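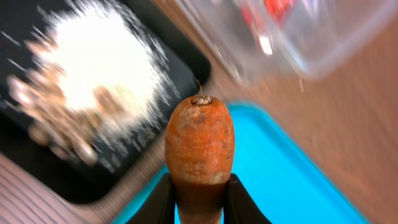

Dezső Vass asked before the coats were off whether the grip force was set per item or the same for everything, and said that if it was the same for everything he would wait in the car. Set per item, the operator told him. He stayed.

03/12/2025. Open day at Divavov, the Torkach building. Went with Dezső. Signed in at the front desk, got a paper badge and a sheet of rules, mostly about standing behind the yellow tape.

Food handling was the first station and the one I had come for. Two-finger gripper, black fingers, camera at the wrist with its feed on a monitor facing the visitors. The demonstration item was a carrot, held upright near its lower end. On the monitor the carrot was sharp and the table behind it was streaks: a blue tray, a black board with a white heap on it, a clear plastic container. I asked about the blur. The operator said the camera travels with the fingers, so whatever is held stays put in the image while the rest smears when the arm moves. He did not think it mattered during transfer. It would matter for placing, and he agreed that the arm has to slow down before the image is any use for that.

The carrot itself was a fair choice. Dull skin, pale dusty patches, scratch lines running across, top trimmed down to a sunken crown with a bit of dry stem in it. Our samples at Walport are washed and sorted by size and I have suspected for a while that this makes our results look better than they are. Note for February: ask purchasing for unsorted stock.

Asked for the cycle time and was given a range, which I did not write down. Asked for the log and was shown a run numbered 3741 on a laptop, force against time, sampled at 300 Hz. The trace had a step at contact and then a slow decline. Dezső read the decline as creep in the finger pads. The operator thought sensor drift. Neither could be settled from one trace. A repeat with a steel bar of the same diameter would separate them, and I said so. He wrote it on his hand.

Jenő Veres gave the talk upstairs. Slides on calibration, too many per minute. The useful part was the order of work: camera to wrist first, then wrist to table, and redo both after any finger change. We only redo the second. Must check whether that explains the offset we have been correcting by hand on the Dudás cell.

Question time was short. Someone wanted to know about cleaning, and the answer was that the fingers come off with 2 screws and are washed separately. Did not hear what the pads are made of. Email Veres.

Soup in the canteen, acceptable. Left after the second session. Dezső drove and talked about creep as far as the ring road. Parking receipt is in the gray folder, still to be claimed.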